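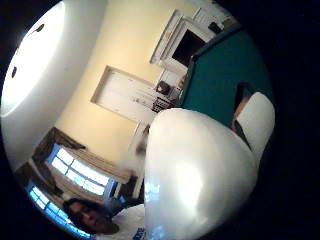 Games room, cream wall with recessed white panel, doorway beyond.

# Games room and table, Wireck house

File 908. Text by Jytte Þrastardóttir, room survey by Þröstur Fogh. Updated 2020-05-04.

The room was repainted last October. The walls are a pale cream-yellow and the ceiling is white. The doorway has a molded frame, also white. The recessed panel keeps its beige trim, and the small marks on its face were left as found. Paint references are held under job 474.

The pool table is a Rurkitz, serial 3271, bought secondhand from Bech. It has green felt and dark wooden rails with white diamond sights. The cloth was last replaced before the table came to the house. Brush it from one end to the other and keep drinks off the rails.

Balls go back in the tray after play. Check each one for chips and wipe it with a dry cloth before it is put away. The set is made up of solids and stripes in the usual colors, plus the cue ball. 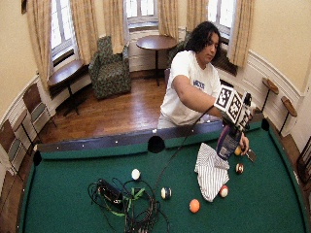

At the table: yellow ball in hand at the right-hand end, striped cloth on the felt, cue ball left of center.

Cables and bags are to come off the felt before the cover goes on. The cover is a Stamuser, stored folded on the closet shelf.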